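Incidencia n.º 164
Asunto: interrupciones en la demostración de preparación de camas durante la jornada de puertas abiertas
Centro: Lerkach, módulo de descanso
Sistema afectado: Drikden, estación de demostración y puesto de seguimiento para visitantes
Solicitante: Área de Visitas
Asignado a: Soporte de Automatización, Ullov
Prioridad: alta
Estado: cerrada con observaciones
Fecha de apertura: 2018-09-17

Descripción comunicada por el solicitante

Durante el segundo pase de la mañana, la estación Drikden detuvo la secuencia de colocación de la almohada en dos ocasiones. En ambas, el panel de control mostró el aviso «referencia de agarre no disponible» y el brazo volvió a la posición de reposo. El grupo visitante permaneció en la sala hasta el final del turno. No se produjeron daños personales ni materiales.

El solicitante pide que se restablezca el servicio antes de los pases de la tarde y que se indique al personal de sala qué información puede facilitarse al público en caso de nueva parada.

Registro de actuaciones

09:50 – Se recibe el aviso por teléfono y se abre la presente incidencia. Se solicita al personal de sala que no reinicie el equipo hasta que se haya descargado el registro de eventos.

10:05 – Descargado el registro. Contiene 2.350 entradas correspondientes a la mañana. Las dos paradas figuran con el mismo código y en el mismo paso de la secuencia, inmediatamente después de la orden de cierre de la pinza.

10:20 – Comprobada la alimentación eléctrica y la parada de emergencia. Sin anomalías.

10:35 – Comprobada la comunicación entre la estación y el servidor Odera. Se envían 100 peticiones de prueba y se reciben 91 respuestas dentro del plazo configurado. Las restantes llegan fuera de plazo. El resultado no es conforme.

10:50 – Se observa que el punto de acceso inalámbrico abierto a los visitantes comparte canal con el de la estación. Se solicita al Área de Redes la separación de ambos.

11:10 – Redes confirma el cambio de canal. Repetida la prueba con 100 peticiones: todas las respuestas se reciben dentro de plazo.

11:25 – Primera ejecución completa de la secuencia sin público. El brazo alcanza el paso de cierre y lo supera, pero la almohada queda desplazada respecto de la marca de destino. Se abre una segunda línea de trabajo – véase el apartado siguiente.

Segunda línea de trabajo: referencia de agarre

La biblioteca de agarres cargada en la estación procede de la instalación de abril, cuando la demostración se realizaba con un cojín rígido. La almohada utilizada en esta jornada es blanda y cede en el centro al sujetarla, por lo que la anchura de agarre prevista en el programa no resulta aplicable. Se acuerda tomar como referencia la manipulación manual con ambas manos, una adelantada hacia la cabecera y otra más próxima al cuerpo, y ajustar a partir de ella la apertura de la pinza y el punto de contacto.
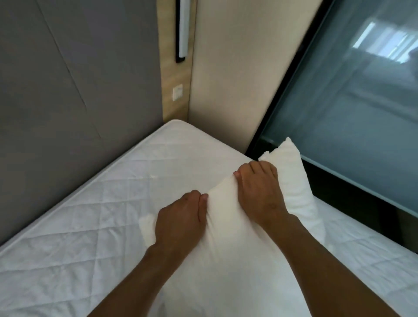

Loïc Ferrand solicita que conste que la referencia manual le parece adecuada para fijar los puntos de contacto, pero no para determinar la fuerza de cierre, que a su juicio debe medirse en la propia pinza. Propone además que el ajuste se guarde como perfil independiente, sin sobrescribir el de abril.

Respuesta de Soporte: se aceptan ambas propuestas. El perfil nuevo queda guardado con la denominación «almohada blanda» y la fuerza de cierre se establece mediante ensayo en la estación.

12:40 – Tres ejecuciones consecutivas con el perfil nuevo. Almohada dentro de la marca en todas ellas.

13:05 – Se autoriza la reanudación de los pases de la tarde.

Indicaciones para el personal de sala

En caso de parada, deberá comunicarse a los asistentes que el sistema ha interrumpido la secuencia por seguridad y que la explicación continuará en el puesto de seguimiento. El público permanecerá detrás de la línea señalizada – también cuando el brazo se encuentre en reposo. El reinicio corresponde exclusivamente a Soporte.

Observaciones al cierre

Los pases de la tarde se completaron sin nuevas paradas. Queda pendiente que Redes confirme por escrito que la separación de canales será permanente. La revisión del resto de la biblioteca de agarres se tramitará en una incidencia aparte.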